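Home Visits Archive Subscribe Contact

A visit to the Drudinier reuse and sorting center, Basham

I went to the open day at the Drudinier center in Basham mostly to find out where our toy library's broken plastic should be going. We had been dropping it off at the yard for two years without knowing what was done with it. The open day is held once a year, in February, and this was the first time I managed to get a place on the tour.

The center is on the old Lumanlan road, past the tile warehouse. There is a sign at the turning but it faces traffic coming from the other direction, so I drove past it and had to turn around at the feed store. Parking was in the staff lot. Visitors signed in at a folding table, were given a vest and a pair of safety glasses, and were put into groups of 20. I was in the second group, which left at ten.

We started in the receiving hall. This is a tall shed with a roller door at each end and a concrete floor marked off in yellow paint. Household drop-offs come in at the north door and are tipped onto a low table with a raised rim. Two people stand at the table and take out anything that should never have been there. The guide listed what they had pulled out that week: a full paint can, wet carpet, a car battery, and a bag of kitchen scraps that someone had tied inside a box of books. The battery goes to a locked cage outside. The rest goes in the dumpster, and the center pays for it by weight.

It was cold in there. The doors stay open most of the day and the heaters hang over the table, so the staff are warm and the visitors are not. If you go, wear a real coat and closed shoes. One man in our group had come in sandals and had to wait in the office while we did this part.

Next was the shelving room, which was the part I liked best. Anything that can be sold or given away goes there to be checked. There were 414 items on the shelves when we visited, according to the whiteboard by the door, and the number is changed by hand at the end of each shift. Lamps and toasters are plugged in and left running for a while. Board games are opened and checked against the list on the lid, and if a game is short of pieces it goes into a bay for parts. They had a drawer of nothing but dice and another of hourglass timers. I asked if outside groups could buy from the parts drawers and was told yes, by the bag, on sale mornings.

The books are handled separately, in a side room with a dehumidifier. They are sorted by condition first and subject second. Anything with mold is pulled right away. I did not spend long in here as the room only holds six people and we had to take turns.

The small plastics area is at the back, through a strip curtain. I had the most questions about this part, and the guide was patient with me. Small plastics covers bottles, caps, clear packaging, toy pieces, and the odd items people find at the bottom of a box when they move house. They come in mixed, and that is the difficulty with them. A bottle is worth sorting. A clear blister pack might be, depending on what it is made of and whether there is still paper on the back. A single toy brick is worth nothing as scrap but is perfectly good as a brick, so those are supposed to be lifted out early and sent to the shelving room to be washed.

The center uses gray bins for this work. The mix goes into them in small amounts, so that the pieces at the bottom can be seen without digging. The guide said they used to fill the bins to the top and found that thin film sank down the sides and wrapped around everything else. Foil is a nuisance for the same reason. It folds over small things and hides them. They now pull film and foil before anything else, then bottles, then hard pieces, and what is left is swept into a tray and looked over one more time.

I asked about bottle caps. We had always taken the caps off at home and thrown them in loose. The center wants them left on. A loose cap is small enough to fall through the screen at the next plant, and then it is lost. On the bottle it stays with the bottle and is separated later in a water tank, where one kind of plastic floats and the other does not. I have changed what we do at the toy library since then, and I wrote a note to tape over our sink.

There was a demonstration of the water tank using a clear tub on a trolley. They dropped in chopped bottle and chopped cap and stirred it with a paint stick. The bottle plastic went to the bottom and the cap plastic came up. It took less than a minute. The children in our group wanted it done again, and it was.

After that we saw the baler, which was switched off for the tour. Finished bales were stacked two high along the wall with a paper tag on each. The tag gives the material, the shift, and the weight in pounds. The one nearest the rope said 597. The bales go out by truck to a buyer that makes Pinovo board, a dark sheet material used for benches and planter boxes. There was a Pinovo bench in the yard for people to sit on. It was heavy and a little slippery in the rain, but comfortable enough, and it had been out there through several winters with no sign of splitting.

The tour ended in the break room with coffee and a question session. Most of the questions were about what the center will and will not accept. I took these down:

Toy bricks of any make are fine, loose or in a bag. Tape the bag shut.

Dolls and soft toys only if they are clean and dry. No stuffing coming out.

Anything with a battery has to have the battery taken out first. If the battery cannot be removed, hand it to a person at the desk and do not put it in a bin.

Clear packaging should have the card backing peeled off. A little glue left on it is all right.

Foil should be kept apart from plastic, scrunched into one ball.

Games with missing pieces are accepted. Write on the lid what is missing if you know.

The center does not take car seats, helmets, or inflatable pools. The pools surprised me, as we have two. They are made of layers that cannot be pulled apart, and they jam the baler.

A few practical points for anyone planning to go next year. Places are limited to 100 for the day and the list opens at the front desk about a month ahead. There is no charge. The tour takes an hour and a half and there is nowhere to sit until the end of it. The floor is level the whole way through except for one step into the book room, and staff have a ramp for that if you ask when you sign up. Restrooms are in the office building only, so go before the tour starts. Children under six are not allowed past the receiving hall, but there was a craft table in the office with someone in charge of it.

I came home with a bag of dice and two sand timers from the parts drawers, paid for at the desk. We have already used one of the timers to replace the one missing from the spelling game. I also put our name down for the brick wash, when the center hands out cleaned bricks to schools and toy libraries. Those go out in spring, in the order that names were received, and each group has to bring its own box with a lid.

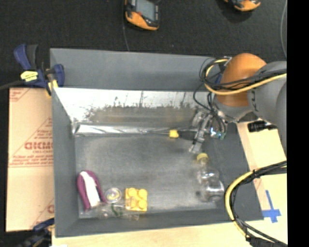 The box has to be one that stacks, and it needs the group's name on two sides. I am using one of our old puzzle crates. If another toy library in the area would like to share the drive to Basham, there is room in my car for three more boxes.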